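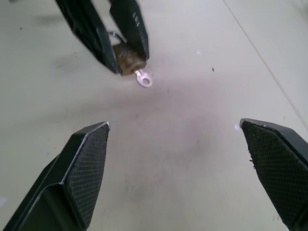

Ospina

Speaker notes, home build talk, 27 Apr 2020

Start on the handover slide and let them look. Don't talk over it.

Then: "The hard part of a two-armed robot is the second arm." Wait. If they don't laugh, move along, there are 19 slides.

The job is passing a small metal part with a ring terminal on it from one gripper to the other. I do this with my own hands while thinking about lunch. Teaching it to the arms has used up every evening since October.

Point out the textured pads on the open fingers. Yes, they pick up dirt. I wipe them when I remember to, and the log can tell which days I remembered.

The log has 2,991 handover attempts in it. Do NOT give the success rate yet, it's on slide 9 and needs a run-up.

Project name is Flultau. Someone will ask what it stands for. It was the only folder name left.

Next slide, wide view. Two arms, tips almost touching, dark little object between them. Mention the seam in the table - a vision system loves a straight line and mine spent about 8 days in love with that one. The shadows came second. 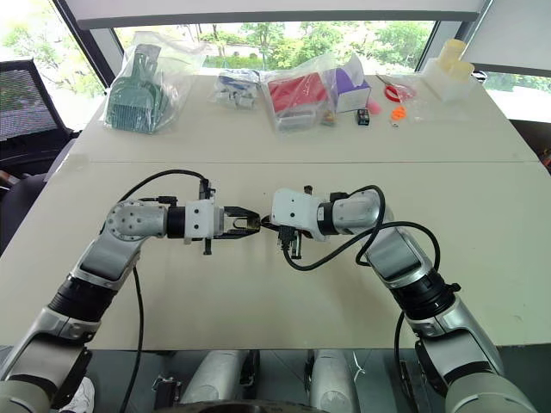 If there's time: questions I can answer

Cables. They go outside the arms, in loops. Leave more slack than looks decent.

Cost. Change the subject to cables.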